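Kitchen and Workbench Tips from the Fashola Robotics Club

By Getsemaní Esquivel

Our club enters the household tasks event at the Giklow student meet every March. Teams have to pick things up off a counter, put things away and wipe down a surface, first in the simulator and then on a real counter with real groceries. We share a room with the cooking class, so over the years we have picked up habits from both sides of it. Most of these came from doing it wrong first.

Setting up the counter

Wipe the counter before you tape anything to it. Dish soap and warm water, then a dry towel. Painter's tape will not hold on a film of cooking oil, and it will look like it's holding until the middle of a run.

Use blue painter's tape for marking where things start. Masking tape leaves glue on stone after a weekend. If you already have glue on the stone, rub it with a little cooking oil on a paper towel, wait a few minutes, and wash it off with dish soap. Do not use vinegar on marble. It etches.

Mark two corners of each object's spot and leave the rest open. A full outline looks neater, but students start placing things by the tape and stop checking whether they are facing the right way.

Keep practice objects at least 14 inches back from the front edge unless the task calls for something closer. Things that fall forward land on feet.

Put a folded bath towel on the floor along the front of the counter. Old ones from the thrift store are fine.

Picking practice objects

Start with round fruit. Apples are cheap, they bruise without making a mess, and you can feed them to the compost when they get soft. Tomatoes are a good second step once a team can hold an apple without denting it. Buy the tomatoes firm and keep them out of the refrigerator so they do not sweat on the counter.

Plastic fruit is lighter than the real thing. If you have to use it, cut a slit in the bottom, fill it with dry rice, and close the slit with hot glue. Weigh it against a real one on the kitchen scale.

For long objects, use a wooden spoon before you use anything metal. Metal spoons slide and ring, and the noise gets old in a small room. Lay them at an angle to the counter edge on some runs. Teams that only practice with everything square to the edge have a bad afternoon when the judges set the counter.

Two objects touching or stacked is a separate skill. Save it for later in the season and give it its own practice days.

Do not practice with glass. We have one measuring cup we use for the last week and it lives in a padded lunch bag the rest of the year.

Unplug any appliance you use as an obstacle, and wrap the cord and tape it to the back. A toaster should also be emptied of crumbs. Turn it upside down over the sink and tap it, then pull the tray.

Taking care of gripper fingers

Rubber pads pick up flour, skin oil and lint, and they lose their grip a little at a time, so it is easy to miss. Wipe them at the start of every session with a damp microfiber cloth. Rubbing alcohol is fine once a week on the pads we use, which are plain silicone. Test yours on the back side first.

If you have printed fingers, run a fingertip along the inner face and feel for ridges. Sand with 220 grit, then 400, and always in the long direction. Rinse off the dust and let them dry overnight.

Write L and R on the outside of the fingers with a paint pen. They look the same until you put them back on the wrong way around.

Small screws go in a muffin tin. One cup per joint, worked left to right in the order they came off. Put a sheet of plastic wrap over the top when you break for lunch. Tymofii Melnychuk, our programming mentor, swears by magnetic trays, and those work too if all your screws are steel. Ours are not.

Keep food and grease apart. We have a yellow bin for cloths that touch the counter and a gray bin for cloths that touch the machine, and they get washed separately. Bearing grease comes out of cotton if you work dish soap into it dry before you wet it.

Simulator days

We run the simulator on Thursday, when the cooking class has the real kitchen. The team this year uses a practice room in Skotix that Tymofii put together, with a stone counter and a short list of things on it.

Build the room to match the counter you have. Measure the real one with a steel tape, height first, and then measure again with the feet or casters on. A laundry-day check with a cloth tape gave us a bad number one year and we carried it for weeks.

Put in a step or a corner if your real counter has one. Flat, open tables are too easy. Arms that reach fine over a flat table will bump an elbow on a corner piece, and you want to see that on a screen first.

Give the stone some pattern. Our first practice room had plain white counters and the vision code did very well on it. Then we took it to a speckled counter and it tried to pick up a vein. Now we change the texture every couple of weeks. Dark ones are harder.

Hang something on the walls. Bare walls do not happen in people's houses, and a framed picture is about the simplest thing you can add.

Name your saved runs by task first and then by number. "apple_back_left_138" is findable. "final_new_2" is not. We deleted 66 files with names like that at the end of last season and probably lost a good one.

Save a still from the head view and one from the wrist view at the moment you stop a run. They load faster than video, and a student can hold two printouts next to each other at the table.

Open the gripper all the way before the approach, every time. It costs a second and saves arguing about whether the fingers were already closing. Then check the wrist view before you lower the arm. If you can see only stone between the fingers, the object is not between them, whatever the numbers say.

Watch the arm you are not using. Most of our bumps this year were the idle arm drifting into the front of the counter while everyone looked at the other one. Park it wide.
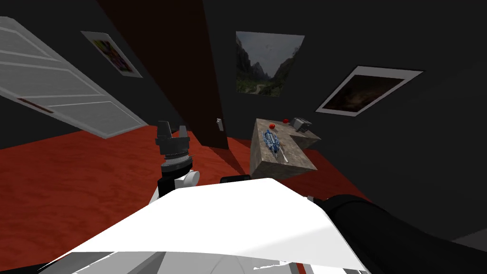

Practice room, stone counter build.

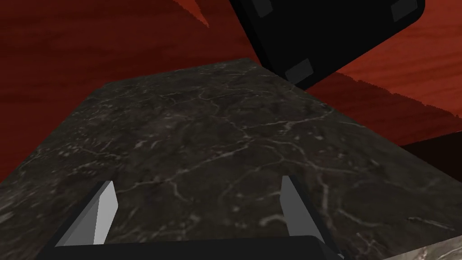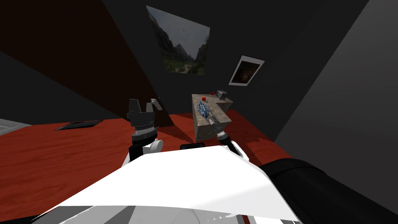
Simulator stills: Tymofii Melnychuk / Fashola Robotics Club

The dark marble in the second still is the texture the vision group has the most trouble with. The pale veins are thin and they branch, and the edge finder likes them. If your team has the same problem, lower the contrast setting a little at a time and write down each value on the sheet. Do not change the lighting in the same session.

The two red balls on the counter top are good for teaching near and far. Have the student say out loud which one they are going for, the large one or the small one, before the arm moves. It sounds like a thing for little kids, but our older students mix them up as often as anyone.

The blue and white piece is harder to hold than either one. Come at it across the short side. Students want to grab it by the end, and then it swings.

Cleaning up

Stop 20 minutes before the bell. Power down, park the arms, and then clean, in that order.

Coil cables over and under, and tie them with a strip of old bicycle tube. Zip ties get cut off with whatever is nearest, and that has cost us one cable already.

Vacuum the floor under the counter before mopping. Dry rice from the plastic fruit gets everywhere.

Batteries come off the charger before the room is locked. Check the lid of the charging box with your hand — if it is warm, leave it open and tell a mentor.

Supplies we go through fastest

Blue painter's tape, one inch
Microfiber cloths, the thin kind
Rubbing alcohol
Apples
Sandpaper, 220 and 400 grit
Index cards for the run log

The Hodine hardware store on the corner gives the school a discount on tape and sandpaper if you bring the purchase form. Ask at the paint desk. The forms are in the top drawer by the door, under the hairnets.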